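Oil Finishes on Wooden Study Tables
Project report, Materials and Surfaces
Amirhossein Shojaei

1. Background

The tables in our department's study rooms get a lot of use. Students eat at them, leave cups on them and drag laptops across them. The old lacquer had worn through in places, and once lacquer is damaged the whole top has to be sanded before it can be coated again. My supervisor, Hartmut Ehlers, suggested comparing two oil finishes that can be repaired in spots.

The question for this project was simple: which of the two oils gives better protection against water and coffee marks after a short curing time?

2. Materials

I used 16 test boards, all cut from the same batch of beech. Eight were finished with Palska hard oil and eight with Diekmann table oil. Both were applied with a cotton cloth, two coats each, following the instructions on the can. The boards were sanded by hand beforehand, always along the grain.

The boards cured for 10 days in the workshop. I would have liked to wait longer, but the room was needed again in June.

3. Method

Each board got one spot of tap water and one spot of black coffee, measured with a pipette. The spots were left for 2 hours under a glass lid and then wiped off with a dry paper towel. I graded the marks the next morning from 0 (nothing visible) to 5 (dark ring, raised grain). Hartmut Ehlers graded the same boards without knowing which oil was on them, and I used the average of our two grades.

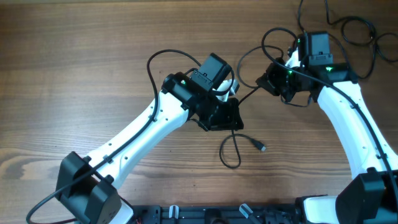
Grading turned out to be harder than I expected. Wood with strong streaks hides a faint ring very well, and the light from the window changed during the session. After the first four boards we moved to a desk lamp set low at the side and started over.

4. Results

Water left almost no marks with either oil. The average grade was 0.4 for Palska and 0.6 for Diekmann, too close to say much. Coffee was different. Palska averaged 1.5 and Diekmann 2.8, and the Diekmann boards also felt rougher where the spot had been.

One Palska board did much worse than the others. I had probably wiped off too much oil on the second coat - my notes for that board are thin.

5. Discussion

For the study rooms I would pick the Palska oil. It costs more per can, but a 900 ml can should be enough for the smaller room. The test says nothing about scratches or heat, and 10 days is a short cure for either product. A follow-up should include boards that have been cleaned many times with a damp cloth.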